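Vemlow Two-Arm Station – Setup and Teaching Guide
Updated May
By the Omau documentation desk

Section 3. Teaching a cloth task by remote control

This section covers recording demonstrations with the leader arms. Teaching by hand, where you move the robot's own arms with the motors released, is covered in Section 4. Use remote control for any task where both arms hold the same piece of cloth. Hand teaching puts your own hands in the wrist camera views, and the recordings are harder to use.

You should have finished Section 2 (mounting and calibration) before you start. If the station has been moved since it was last calibrated, run the calibration again.

3.1 Before you begin

1. Clear the work surface. Remove pins, clips, tags and loose thread.

2. Wipe both wrist camera lenses with a dry lens cloth.

3. Check the lighting. Glossy surfaces such as polished stone will show small bright spots from overhead lamps. A small spot is fine. If the glare covers the part of the cloth you plan to grip, move the lamp.

4. Check the gripper fingertips. Scuffs and light wear don't affect the grip. Replace a fingertip if it has a chip or a raised burr that could snag a knit fabric.

5. Turn on the station and wait for the status light on the base to hold steady.

6. Start the Kubíček recording software on the control computer and choose New Task.

CAUTION: Keep hands, sleeves and hair out of the work area whenever the follower arms are powered. The arms copy the leader arms without delay and do not detect people.

3.2 Pairing the leader and follower arms

1. Place both leader arms in their rest cradles.

2. Press Pair on the control screen. The follower arms move slowly to the matching position.

3. Lift the left leader arm a short distance and confirm that the left follower moves. Do the same on the right. If the sides are swapped, open Settings, choose Arm Assignment and press Swap.

4. Squeeze and release each leader trigger. The matching gripper should close fully and open fully. If it stops short, run Trigger Range before going on.

NOTE: Grip force is set separately from trigger travel. The default value of 50 suits T-shirts, towels and most light knits. Lower it for thin or stretchy fabric. Raising it rarely helps with a slipping grip – a deeper pinch works better.

3.3 Recording a demonstration

A demonstration is one complete run of the task, from the starting layout to the finished one. For a first cloth task we suggest a single garment in a plain, bright color that stands out from the work surface.

1. Lay the garment on the surface in its starting position. It can be flat or bunched, but use the kinds of layout the robot will meet in real use.

2. Press Record. Wait for the tone, then hold still for 2 seconds so that the recording has a clean start.

3. Bring one gripper in low with the fingers open. Close on a single point, such as the end of a sleeve or the corner of a hem. The fabric should gather into a tight point between the fingertips, with the wrinkles running in toward the grip.

4. Hold that point and bring the second gripper in over the body of the garment. Approach from the opposite side so the arms do not cross.

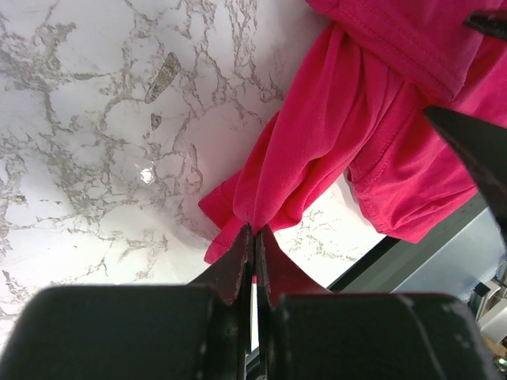
5. Close the second gripper only when its tips are on the fabric you want. If it picks up two layers where you meant to take one, open it, back off and try again. Small corrections are useful in a recording and can stay in.

6. Draw the fabric out slowly until the slack is gone, then stop pulling. Watch the seams. A hem that starts to stretch means the arms are too far apart.

7. Finish the fold or the flattening move, open both grippers and lift them clear of the cloth.

8. Hold still until the wrist camera views settle, then press Stop.

9. Press Keep or Discard. Discard any run in which a gripper struck the surface, the cloth fell off the table, or you paused for a long time to think.

CAUTION: Do not drive the fingertips down into a hard surface to get under the fabric. Pinch a raised fold instead. Repeated contact with stone or tile will throw off the gripper zero point and can crack a tip.

3.4 How many demonstrations to record

Simple moves, such as picking up a sleeve and laying it flat, can be learned from 50 good runs. Full folds need more. The sample shirt task supplied with the station was trained on 364 runs recorded by 3 operators at our Stustatville workshop.

Change the garment's position and angle between runs. Keep the lighting and the camera mounts the same for the whole set.

3.5 If something goes wrong

Follower arm lags or jerks: check the cable at the base of the leader arm, then pair again.

Error 12, joint limit: ease the leader arm back toward its rest cradle until the message clears. The run can be kept if the limit was brief.

Cloth slides out of the grip: take a deeper pinch, or grip at a stitched hem where the fabric is thicker.

Related sections
Section 2. Mounting and calibration
Section 4. Teaching by hand
Section 5. Reviewing and trimming recordings
Replacing gripper fingertips
Kubíček software release notes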